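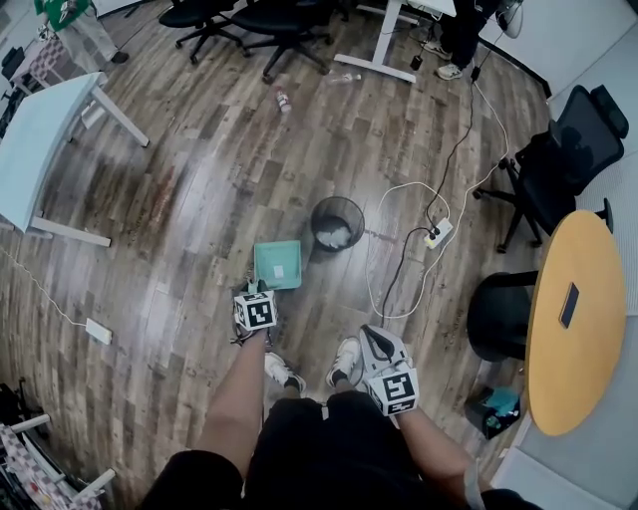 Floor under the desks: what order do you pick things up in?

Home > Around the House > Cleaning and Tidying

Posted by Shobha Thevar
Tuesday, 9:13 am

We share a big room with wood-plank floors, a few desks, and people who believe that gravity is a filing system. By the end of the week the floor has power strips, long white cables going wherever they like, a tray or two, plastic bottles lying on their sides, and a wastebasket that has plenty of crumpled paper in it and plenty of floor next to it.

I have been put in charge of getting it back to something you can mop. My problem is the order. If I start with the cables I end up kneeling on a bottle. If I start with the bottles I drag a cable with my shoe and somebody's screen goes dark – and then I hear about it until lunch. Last time it took me 57 minutes and I still found a bottle cap behind a desk leg.

So what goes first? And what do you do with cables that are too long for where they need to go? I don't want to buy a whole system. I bought a Stomstead cable box in May and it now holds rubber bands.

Also, the office chairs. Roll them out or work around them?

3 replies

Ehsan Cheema
Tuesday, 10:05 am

Chairs first, out of the room or at least against a wall you have already done. Working around a wheeled chair is like working around a dog. It will be behind you whenever you step back.

After that I go by what can spill, then what can roll, then what is flat, then cables. Check the caps on the bottles before you lift them, and lift them upright. Empty ones go straight in the recycling. Any bottle with liquid left in it goes on a table, and if it has no owner by the end of the day it goes down the sink.

Trays and other flat things you pick up by the edge, and look underneath, where the paper clips live. If one has a label on it, read the label before you decide where it belongs. I once put a labeled tray in the wrong cupboard and it was missing for 13 days, during which I helped look for it.

Cables last, with the floor clear. Leave everything plugged in and start from the power strip, following one cord at a time to whatever it feeds. Take up the extra in wide loops, as big as a dinner plate, and close each one with a hook-and-loop strap. A pack of 5 did our room. Don't wind them tight and don't use the wire twists from bread bags, they dig in. Then get the power strip itself off the floor if the desk has a rail or a crossbar you can fix it to. If it hasn't, push the strip back against the wall where no one walks. Keep it well away from the mop either way. Mop damp, not dripping.

The wastebasket stays put until the end, because you'll be feeding it the whole time. If it's one of the mesh ones, put a liner in. Pencil shavings go straight through mesh, and I speak as a man who owned an electric sharpener.

grimshaw_upstairs
Tuesday, 12:40 pm

Just get a bigger wastebasket.

Shobha Thevar
Tuesday, 4:30 pm

Thanks, Ehsan. Did it your way this afternoon, chairs out in the hall. No screens went dark. I followed one long white cable all the way from the power strip, under two desks and back again, and the other end was plugged into nothing. It's in the Stomstead box now, with the rubber bands.

Grimshaw, it would only give them a bigger thing to miss.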